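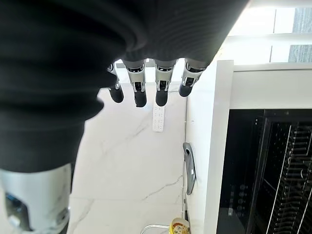
Metal finger joints with rounded black tips, below a ribbed fabric sleeve.

Repair evenings move to Quaye Hall from March

The Ciltenthorpe repair evenings will move to Quaye Hall in March, while the library has its heating replaced. Doors open at 6.30pm as before, and the last item is booked in at 8pm. Please use the side entrance on Brirkero Lane — the front steps are closed until the handrail is mended.

Last year visitors brought in 300 items, of which 168 went home working. Lamps and toasters did well. Printers did not, and from now on we will only look at a printer if you bring its power lead and a full cartridge.

Selina Ammann will run the sewing table again and can take zips, hems and small tears. She asks that clothes are washed first. Curtains are too big for the table, but she can show you how to shorten them at home.

We still need people who can sharpen garden tools, and one more person on the booking desk. You don't need to come to every session. If you can manage one evening every other month, leave your name at the desk or ring the library and ask for the repair list.

Parking at Quaye Hall is limited to 18 spaces, shared with the choir. The Zidero Road car park is free after 6pm and is a five-minute walk away. Anything left with us before the move can be collected from the library desk until the end of the month.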